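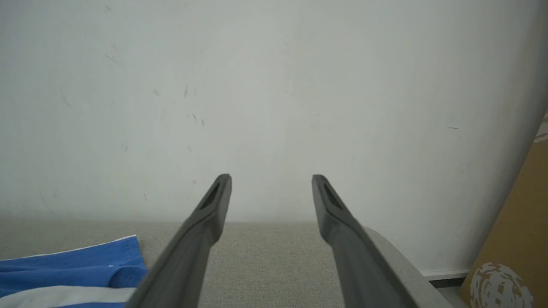
Why Cloth Creases, and How Folding Helps

A sheet of paper keeps a fold because it is stiff. Cloth is different. It is made of threads, and the threads can slide past each other, so cloth bends in almost any direction and does not hold a shape by itself. This page explains how cloth is built, why it creases, and how to fold a piece of sports clothing so that it stays reasonably flat.

What cloth is made of

A thread is a bundle of very thin strands called fibres. Some fibres come from plants, such as cotton. Some come from animals, such as wool. Others, such as polyester, are made in factories. The fibres are twisted together so that they grip one another.

There are two main ways of turning thread into cloth.

Weaving: one set of threads runs lengthways and is called the warp. A second set, the weft, runs from side to side and passes over and under the warp. Woven cloth does not stretch much unless you pull it from corner to corner. The covers of sofas and padded benches are often woven. If you look closely at one you may see the threads crossing like tiny squares.

Knitting: the thread is bent into rows of loops, and each loop is pulled through the one before. The loops can open and close, so knitted cloth stretches. Football shirts and T-shirts are usually knitted, even though the loops may be too small to see without a magnifying glass.

Why creases form

When cloth is bent sharply, the fibres on the outside of the bend are stretched and the fibres on the inside are squashed. If the bend lasts a short time, the fibres spring back. If it lasts a long time, or if something heavy presses on it, some of them stay bent. The line that is left is a crease.

Water and heat make this happen faster in cotton. Water gets in between the parts of the fibre and lets them move. As the cotton dries, the parts settle where they are. A cotton shirt that dries in a heap will therefore dry with creases in it. Polyester takes in very little water, so it creases less.

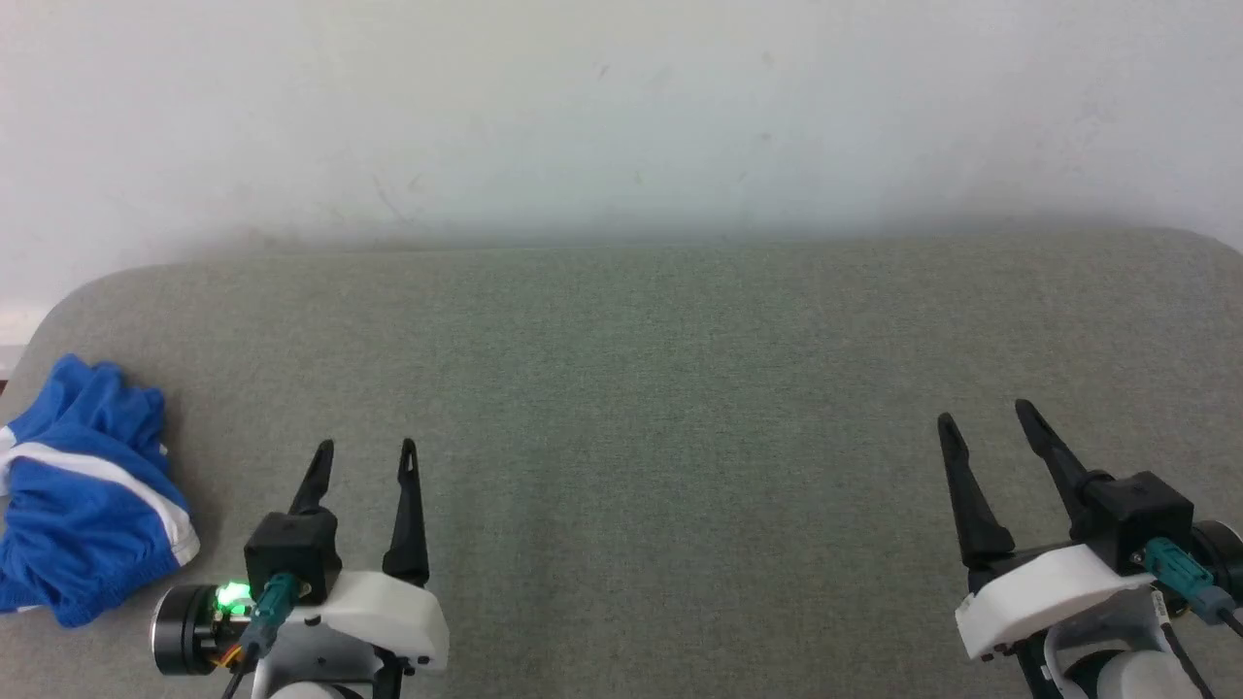 Titix Junior Science Club: Materials Section

Bunched and folded

A piece of clothing that has been dropped makes many small folds, and they point in different directions. Some parts end up tucked under others. The folds also trap air, so the heap takes up more room than the same cloth laid flat. A stripe is a useful guide here. On a flat garment it follows a smooth path. On a bunched one, like the blue cloth with the white stripe, it goes in and out of the folds, and you can use it to work out which way the cloth is turned.

A folded garment has fewer bends. They are straight, and they are in places you have chosen.

How to fold a pair of shorts

1. Find the waistband and hold it at both ends.
2. Shake the shorts once or twice.
3. Lay them on a flat surface with the front facing up. A bed, a table or a wide seat will do.
4. Smooth the cloth from the middle towards the edges with the palm of your hand. This lets the air out.
5. Fold one leg over the other so that the side edges meet.
6. Bring the bottom of the legs up to the waistband.

Soft seats are slightly harder to work on than tables, as the padding sinks under your hand. A rough weave grips the garment and stops it sliding, which can be an advantage with slippery cloth.

Try it yourself

You need two cotton handkerchiefs, a heavy book and a clock.

Fold one handkerchief neatly in half and then in half again. Scrunch the other into a ball. Put both under the book and leave them for 60 minutes. Take them out, open them and lay them side by side. Draw the creases you see on each one.

Now leave both handkerchiefs lying open for another 20 minutes and look again. Have any of the lines become fainter? Repeat the test with polyester cloth if you have some, and write down the differences.

Words to know

Fibre: a very thin strand, the smallest part of a thread that you can pull out by hand.
Warp: the threads that run the length of a woven cloth.
Weft: the threads that cross the warp.
Crease: a line left in cloth after it has been bent or pressed.

Next in this section: Why Wool Shrinks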